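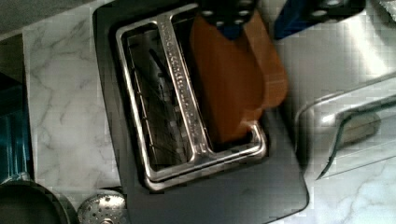
Bread going into the toaster in the gripper of a Pladeo kitchen arm.

Breakfast arm goes on hire from October, but the small print is long

Prastero is to start renting out its Pladeo kitchen arm in October, at a monthly price that would buy a very good toaster every few weeks. The firm wants £600 a month for the arm, its gripper and the software, with a 12-month minimum term. Fitting is extra.

The offer is aimed at small guest houses and staff canteens. Prastero says the arm can "take care of breakfast", a phrase that appears on the first page of its brochure and is then cut down over the next several. What the hire price covers at launch is toast, the laying out of plates and the moving of whole fruit. Eggs, hot drinks and anything that needs a knife are listed as "planned", with no date given.

The company points to a trial at its Lorkholm test kitchen, where it says the arm handled 3,508 slices of bread. It does not say how many of those ended up on a plate in a fit state to eat, or how often a member of staff had to step in. We asked for both numbers and were told a fuller report would follow. It had not arrived when this item went up.

Bread is a fair test for a machine of this sort. It is soft, it tears, and no two loaves are cut quite the same. The gripper has to pinch a slice hard enough to hold it and lightly enough not to crush it, then line it up with a narrow slot. Prastero's own guide asks customers to stick to one make of medium sliced white. Crusts, bagels and anything home-baked fall outside the support terms.

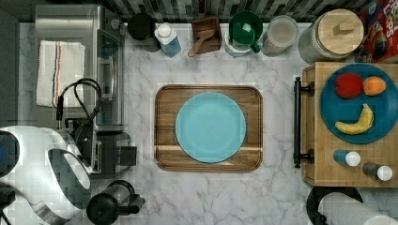 The test kitchen counter, with fruit on the board to the right and a plate set out on the tray.

Then there is the room. The guide says the toaster, tray and plates must each be kept within 50 millimetres of the spot where they stood on the day of fitting. Move the toaster to wipe behind it and the arm may need setting up again. The first such visit is free and later ones cost £100 each. In a kitchen shared by several staff, that could add up fast.

Crabtree, which sells fixed toast lines to hotels, says it has no plans to bring out an arm of its own. It would say that, of course - it has conveyor toasters to sell - but a conveyor does not mind what shape the bread is.

Prastero says the price reflects "a full service" and that new skills will be sent to customers at no extra charge as they are finished. The contract we were shown makes no promise on how many there will be, or when. It does say that cleaning the gripper is the customer's job, after every breakfast service.

Orders are open now, with a deposit of one month's hire. The deposit is not refundable once a fitting slot has been booked.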